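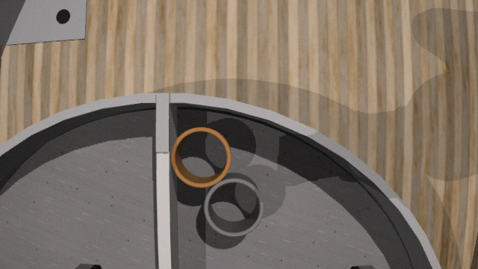
Plallden Rolland, Collections Editor, Winbridge Music Archive

Plakby Song Reviews: data card and README

Scope

This release holds written reviews of folk, punk and country recordings, together with the catalogue records needed to search them. The reviews first appeared in Plakby, a printed music newsletter distributed in Winbridge and the surrounding district. The Archive holds 66 issues. All of them have been transcribed, and each review is stored as a separate plain text file.

The collection is intended for readers, students of popular music and people who work with language data. It contains no audio, no cover art and no full song lyrics. Short quotations from lyrics appear where a reviewer used them, and they have been left as printed.

What each record contains

Every review has one row in the file reviews.csv. The columns are:

review_id: a permanent number that will not be reused if a review is withdrawn
issue: the number of the issue in which the review was printed
title: the title of the recording as given by the reviewer
format: album, single, cassette, live tape or unknown
style: one of 23 style labels, described in styles.txt
rating: a whole number from 0 to 8, or blank
text_file: the name of the matching file in the folder named texts

The rating scale is the newsletter's own. Reviewers were free to leave it off, and many did. A blank rating should never be read as zero, which was a mark the newsletter did award.

How the text was prepared

Pages were scanned and passed through character recognition software. Two editors then read every review against the page. Spelling mistakes in the original have been kept, including misspelled song titles, and a corrected form is given in the notes file where the editors were confident of it. Where a word could not be read, the text shows [illegible].

Paragraph breaks follow the printed page. Headings, advertisements and concert listings were left out. Letters to the newsletter were also left out, although a small number of reviews refer to them, and those references now lead nowhere.

Style labels

The newsletter did not sort its reviews. The labels were added by the Archive during cataloguing and reflect the wording of the review, so that a record described by its reviewer as a protest album carries the protest label even if other critics have heard it differently. Up to 2 labels may be given to a single review, separated by a semicolon, with the main label first.
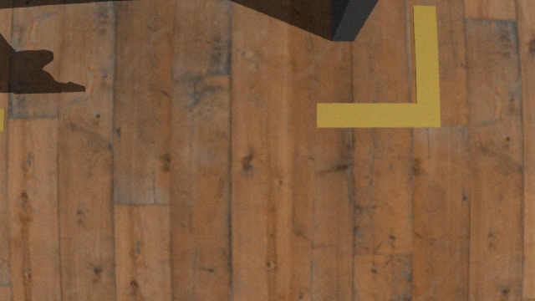
Rolland Street Listening Group wrote that the protest label is too broad to be useful, as it places unaccompanied union songs beside electric punk singles and gives a reader no means of telling them apart. The group asked that the label be divided by instrumentation. It also pointed out that several reviews praise the words of a song while dismissing the tune, and that one rating cannot show this.

The Archive accepts the first point in part. Instrumentation is named in too few reviews to support a full division, but an "unaccompanied" label will be added in the November update wherever the text allows it. The rating column will stay as it is, since it records what was printed.

Known limits

Coverage is uneven. The early issues favour singer-songwriters and visiting folk acts, while the later ones give most of their space to local bands. Women are under-represented among the artists reviewed. A few reviewers wrote at great length and their habits of speech will colour any study based on word counts.

Some reviews are harsh, and some use language about performers that would not be published today. Nothing has been softened. Users who plan to display the texts to the public should read them beforehand.

Unsigned reviews are common. The Archive has not tried to work out who wrote them, and asks that users of the collection do not publish guesses.

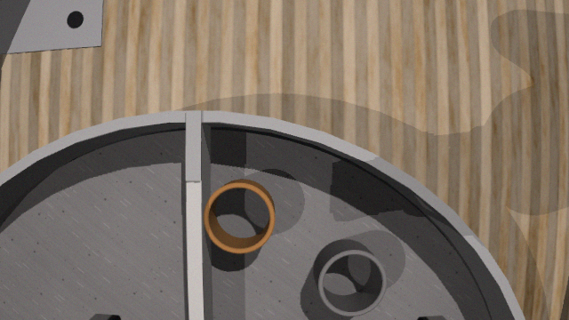
May the reviews be reprinted in a book or concert program?

Short extracts may be used freely if the newsletter and issue number are credited. Reprinting a whole review requires written permission from the Archive, which will contact the rights holder where one is known.

Citation

Please cite the collection as: Plakby Song Reviews, Winbridge Music Archive, followed by the version number found in version.txt. Citations of a single review should include its review_id.

Corrections

Errors of transcription may be reported to the collections desk at the Archive. Please give the review_id, the line as it now stands and the reading you propose. Accepted corrections are listed in changes.txt.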